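发件人：Kelly Peixoto
日期：2024年4月26日，星期五
主题：Re: 自家酸面种，出门两周怎么办

Lucimara 写道：
> 各位好，八月我要回老家两个星期，冰箱里那罐面种养了三年，实在舍不得。
> Valdir 说冷藏不喂也能活，Solange 说一定要晾干保存。到底听谁的？
> 还有，我最近烤出来的面包总是偏酸，底部又紧，是不是面种本身出了问题？

Lucimara，你好！

这两个人说的都对，哈哈，看你想省事还是想保险。我去年出门23天，走之前喂得稠一点（一份种、两份水、三份粉，揉成小面团那种），在室温放了一个来小时，看见刚开始鼓就塞进冰箱最里面。回来的时候表面有一层灰灰的水，闻着像指甲油，我心都凉了。倒掉上面那层，从中间挖一小勺出来喂，第三顿就又活蹦乱跳了。所以两周真的不用慌。

不过我还是会另外晾一份当备份。做法很土：喂好的种趁最旺的时候薄薄抹在烘焙纸上，放到干透，掰碎了装瓶，避光放柜子里。别进烤箱加热！我有一次图快开了烤箱，种全死了，还连累了一张好纸。

至于偏酸，我猜是你喂得太少、等得太久。种过了顶点开始塌，酸味就上来了，面筋也跟着变弱，底部紧多半也和这个有关系。你试试喂的时候少留一点老种，比如一比四比四，看它几个小时到顶，记在罐子上（我用橡皮筋套一圈当记号）。面粉我现在用 Grenard 的高筋，掺一点黑麦，黑麦别放太多，不然又酸又黏。有人说 Czerwiński 那款全麦更好发，我还没试过，谁用过来讲讲？

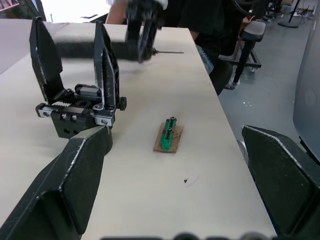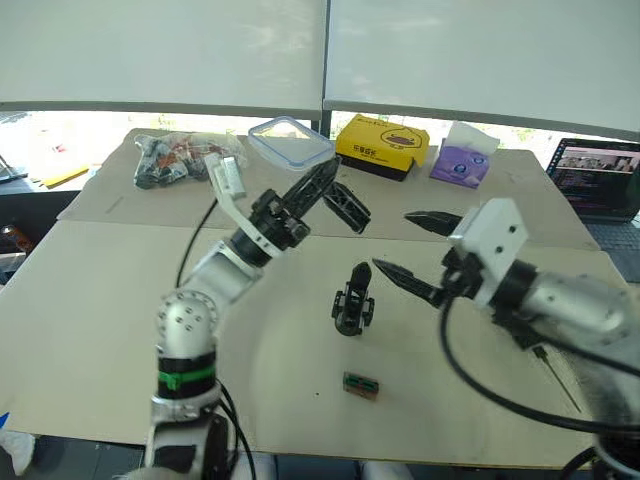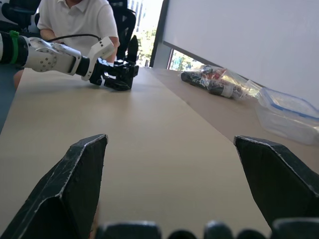
同一张浅色长桌，三个角度

接着说面包。上周末我把总面团量加到2,000克，分成两个，一个直接烤，一个冷藏过夜。过夜的那个割口漂亮得多，皮也脆，但味道确实更冲，我家里人反而喜欢没过夜的。所以你要是怕酸，先别冷藏，或者只冷藏一小会儿，别像我一样放着放着就忘了。水量也可以先降一点，手上有感觉了再慢慢加回去，高水量的面团对过头的种特别不客气。

对了，Érica 上次问的藤篮粘面团的问题，我后来改用米粉撒，好用多了！普通面粉会吸潮，米粉不怎么吸，倒扣的时候一下就下来。篮子用完别水洗，晾干刷一刷就行。

Lucimara，你走之前要是想把种分一份出来寄养，我冰箱里还有位置，拿个小瓶子来就好，瓶盖别拧死。

Kelly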